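Leave the Shared Table Bare

4 min read

The office I rent a desk in, on the second floor of the old Jardine building in Wurnstead, has one good table. It is pale wood with a hole at the back for cables, and it belongs to everyone on the floor. I think it should be cleared every evening, down to the last pen, and I have been arguing for this since December.

The other side has a fair case. A table with things on it looks used and friendly. People leave out a tin, a plate of something, a magazine, and it tells the next person they are welcome to sit. One tenant told me a bare table reminded her of a bank.

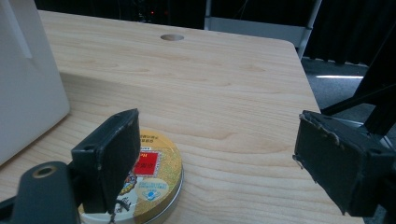

I like a tin as much as anyone. A round one with a gold lid and a red label is a cheerful thing to have near you at three in the afternoon. My trouble is with what comes after it. One tin gives permission for a second item, and the second item is usually a charger. Then come the mugs, and by the end of the week there is room for one laptop if you keep your elbows in.

We pay for that room. My share of the rent is $140 a month, and the table is a good part of what I get for it. When half of it is storage, I am paying for somebody's shelf.

The building does have shelves. Gromholm, the firm that manages the place, put in a run of Stikgate cubbies by the stairs, 9 of them, and most hold nothing but old phone books. A tin would do fine in there with the lid facing out. Anyone who wants what is in it can walk over.

People say a rule like this is fussy. Maybe so. But the mess has a cost, and it falls on whoever gets in first. I am usually that person. I spend the start of my morning moving other people's belongings, guessing which are wanted, and then feeling rude about it. Clearing your own things at night takes a minute – you know what they are and where they go.

There is also the wood. A table gets wiped properly only when there is nothing on it. With clutter, people wipe around the clutter, and you end up with clean patches and sticky ones. I would also like to see the grain now and then. Somebody chose that top, and it has a nice figure to it.

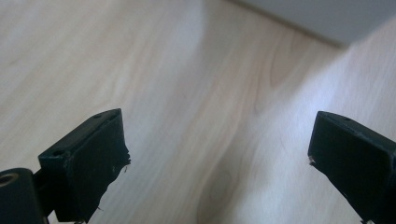 What I would allow

Food for sharing can stay out during the day. So can anything a person is working on, even if they have gone to lunch. At six it all comes off, the tin included, and whatever is left goes in a cubby with no hard feelings.

I would not put up a sign. Signs on shared tables become one more thing on the table. I would just ask each new tenant once, when they get their key, and ask the rest of us again in the spring.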